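Unit 3: Safety standards and what they don't do for you
Handout to go with the lecture. Bring it to the lab session.

Read this before the lab, please, because I'm not going to read it aloud. The slides only have the diagrams. The arguments are in here, and the short written task at the end depends on them.

1. The word "collaborative"

Start with the vocabulary, since half of the trouble in this subject comes out of it. The brochures say "collaborative robot" as though it were a kind of machine, like "diesel truck." The standards people moved away from that years ago. An arm can have features that make close work possible: force and torque limits, speed monitoring, rounded housings, a stop that holds position. Whether the work is collaborative, and whether it is acceptable, depends on the application. That means arm, tool, part, fixture, table, program and person, all together.

The older documents you'll meet are ISO 10218-1 (the robot), ISO 10218-2 (the integration) and ISO/TS 15066 (the technical specification on collaborative operation). The 2025 revision of 10218 pulls much of the 15066 material into the main text. Check which edition a paper or a risk assessment cites before you quote it. A surprising number of documents cite no edition at all, and I'd treat that as information about how closely the author read the thing.

ISO 12100 sits over all of these and covers risk assessment for machinery in general. It is dull and you should read it first.

2. Four methods, in plain words

The technical specification lists four ways of letting people and robots share a space.

Safety-rated monitored stop. The robot holds still while a person is in the shared space. Drives may stay powered, but motion is supervised.

Hand guiding. A person moves the arm directly, with an enabling device.

Speed and separation monitoring. Something measures where the person is, and the robot slows or stops to keep a protective distance.

Power and force limiting. Contact is allowed to occur, within limits worked out for the body region.

People love the fourth one because it seems to need no extra hardware. Be suspicious when you hear that. The limits come from body-region tables, they differ between brief impact and sustained clamping, and they have to be checked against the actual tool and the actual part. A low force setting on the controller tells you what the controller will try to do. It doesn't tell you the pressure at the corner of a bracket.

3. Looking at a cell

For the first part of the lab you'll look at working setups and ask what the paperwork would have to say about them. Do it with the machine stopped and the program unknown to you. You want to get used to seeing the hazards that come from the layout alone.

Take a bench setup with an arm on an aluminum platform and a Robotiq two-finger gripper on the wrist. The arm is the part that gets certified and the part everyone talks about. I'd start at the other end. Open fingers with linkage plates and pivot pins give you places where a fingertip can go, and the rounded joint covers further up do nothing about that. Then ask where a hand could be caught between the tool and something solid. Then find the reach: what would someone have to do to get a hand into the tool's path while standing or sitting where the work is done?

Cables next. A bundle that loops down near the base is usually treated as a housekeeping matter. I'd at least ask what it could snag on through the full range of the program. Cable ties are fine until someone adds a sensor and re-routes everything around them.

Last, the red button. Students write "e-stop present" and move on. Write down what it stops, which category of stop it gives, who can reach it from where, and whether it's bolted to anything. If you can't tell by looking, write that you can't tell. From looking at a round red button on a box you don't even know that it is an emergency stop.

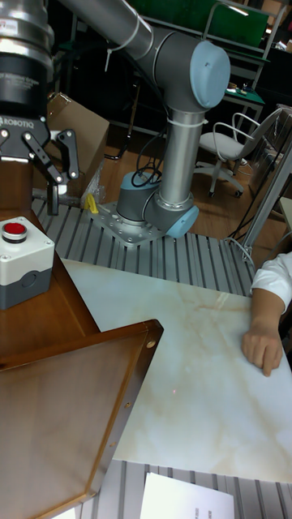

4. Where the standards are weak

I'll be accused of being unfair here. Dragica Vukadinović, who teaches the second half of this course, thinks I am, and you'll hear her side in Unit 5.

First, the limits for contact rest on a thin base. Pain thresholds were measured on adult test subjects under controlled conditions, and then turned into numbers that look very firm on the page. They're better than nothing. They should be read as a starting point with a wide margin, and people read them as a pass mark.

Second, the standards assume there is an integrator. In a factory there generally is one, with a name and a stamp. In research labs, teaching rooms and small workshops, the integrator is whoever mounted the gripper. That person has the same duties and rarely knows it. Ask in any lab you visit who signed the risk assessment for the current tool. The pause is instructive.

Third, change. An assessment describes one application. Swap the fingers, raise the payload, move the table, and you have another application. I have a copy of the assessment Onex did for the packing line at their Estholm site, and it runs to 34 pages. It's careful work. It also describes a suction tool, and by the time I visited the line was running a parallel gripper. The document was still in its plastic sleeve on the cabinet door.

Fourth, the price. The full set costs real money, and a small shop will not buy it. They'll work from a summary on a vendor's website, and the vendor is selling an arm.

5. Good practice, for what the phrase is worth

"Good practice" often means "what we were going to do anyway." The list below is what I'd defend in front of an inspector. Borislav Dimitrov went through it with me in January and took out two items he thought were decoration.

Assess the application and put the tool and part on the first page.

Date the assessment and name the tool, finger set, payload and program version it covers.

Measure force and pressure at the contact points you expect. Use a proper measuring device with the right damping for the body region.

Keep the head and face out of the contact zone by layout. Don't rely on speed settings for this.

Set speed for the worst pose you allow, including manual jogging.

Test the stop under load at the start of every shift or lab session, and log it.

Lock the safety configuration with a password that isn't written on the pendant.

Treat any part with a sharp edge as a tool.

When something changes, stop using the old assessment the same day.

There is nothing clever in it. The Nikolaidis workshop in Sunden runs on a version that fits on one sheet, and they've kept the log going through 4000 hours of operation. I don't offer that as proof the list works. A clean log can mean a safe cell – or a cell where people stopped writing things down. Ask to see the near misses. If there are none, keep asking.

6. Task

Pick one setup from the lab. Write up to three pages covering:

the application, in your own words, including tool and part

which of the four methods is in use, and your evidence for saying so

the two contact situations you'd measure first

what change would make your assessment out of date

"The robot is collaborative" is not an answer to the second point and gets no marks. "I could not establish this from what I was shown" is an acceptable answer to any point if you say what you would need to see. The task counts for 20 percent of the unit grade.

Reading for next time: the clauses on hand guiding, whichever edition you can get hold of, and the chapter on stop categories in the course reader. The reader still has the old clause numbers in the margin.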